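Learning to eat breakfast again

I gave up breakfast in my second year of uni and didn't really notice it was gone for the better part of two decades. It wasn't a decision. I had an early tram, then I had an early job, then I had a baby who believed five in the morning was a perfectly civilised hour, and somewhere in there a mug of tea held in one hand became the whole meal. If you'd asked me I would have said I simply wasn't a breakfast person, the way some people aren't dog people.

Then in October my doctor, who is very kind and very blunt, asked me what I'd had to eat before I came in to see her at half past eleven, and I had to think about it for an embarrassingly long time. She told me to try eating something, anything, within an hour of getting up, and to come back and tell her how it went. So this is me telling you first!

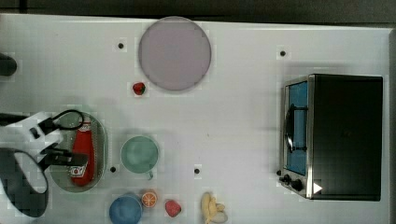 Oriana Zapata wrote under my last post that the trick for her was giving up on breakfast food altogether, and that she's had leftover soup at seven in the morning for years and feels marvellous on it. I have thought about that comment a lot, Oriana. I tried it with some pumpkin soup and you're right, it was lovely, although my son asked whether I was sick.

What I've learned is that my trouble was never the eating. It was the deciding. I can make decisions all day at work, and I can even make them at dinner time if somebody stands near me and looks hungry, but before the kettle has boiled I can't choose between two kinds of jam. So now I do the choosing the night before. I put out the bowl, I put out the spoon, and if it's oats I put them in the fridge in a jar with milk and a grated apple and forget about them until morning. Grated, mind you. I tried chopped and it was like eating gravel in a puddle.

For the first week I also used an app called Mindstead, which a friend swore by, and it sent me a little message every morning asking whether I had nourished myself. I lasted 6 days. I don't like being asked that by a telephone. A sticky note on the kettle has done the same job with a good deal less fuss - it says EAT, in my son's handwriting, and he has drawn an egg on it.
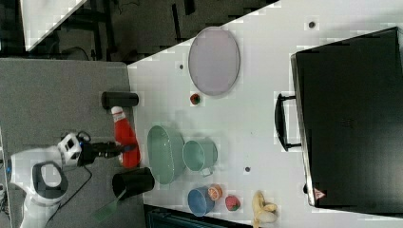
Red squeeze bottle, black cups.

Eggs, while I'm on the subject, deserve their own paragraph. My grandmother boiled hers by singing. She had a hymn that came out at a soft yolk if you did three verses at an ordinary pace, and four verses if you wanted it hard, and she never owned a timer in her life. I've tried it and I either rush or get the words wrong and have to go back, so my eggs are all over the place. I've settled on scrambled, low heat, a knob of butter that would make the doctor wince, and off the stove while they still look a bit too wet. They keep cooking on the plate. I was well into my thirties before I believed that.

Bread has been the other great discovery, or rediscovery. There's a bakery called Zurnine ten minutes' walk from us that does a seeded rye, and I buy one every week, slice the whole thing the minute I get home and freeze it flat. It costs more than the supermarket loaf and I did feel guilty for a bit, but I eat every last slice of it, and I was forever throwing out the ends of the other one.

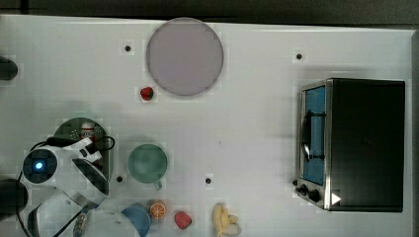
Fruit is where I've been laziest, and where I've had to be strict with myself. I buy it with such good intentions and then it goes into the bottom drawer of the fridge, and we all know what happens in the bottom drawer of the fridge. Out on a white table, even one small strawberry beside a big plate catches the eye, and that's the principle I've gone with at home: if I can see it, I'll eat it. The drawer is now for carrots, which can look after themselves. Stone fruit sits on the bench in a dish, and the berries go at eye level, right in front of the milk, so I have to move them to make a cup of tea.

My neighbour Elisa Bassi has been doing all this along with me, more or less, and we compare notes over the fence while the bins go out. She's gone savoury - tomatoes on toast with a frightening amount of pepper - and she says she's stopped being cross at ten o'clock. I've noticed that too. I used to get a sort of grey feeling mid-morning that I put down to my job, and I owe my job a small apology.

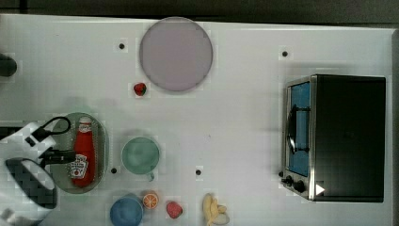 Mauve plate, strawberry, oven to the right.

There have been bad days, of course. Last week we slept through the alarm and breakfast was a muesli bar in the car with the window down, and I've decided that counts. Weekends are harder than I expected as well, because the morning goes all soft and suddenly it's lunch. If any of you have a weekend system I'd dearly love to hear it.

I go back to the doctor in a fortnight. In the meantime I've got half a loaf left, a jar of marmalade from Mireille Mallet that I've been saving for no good reason, and a plan to open it tomorrow.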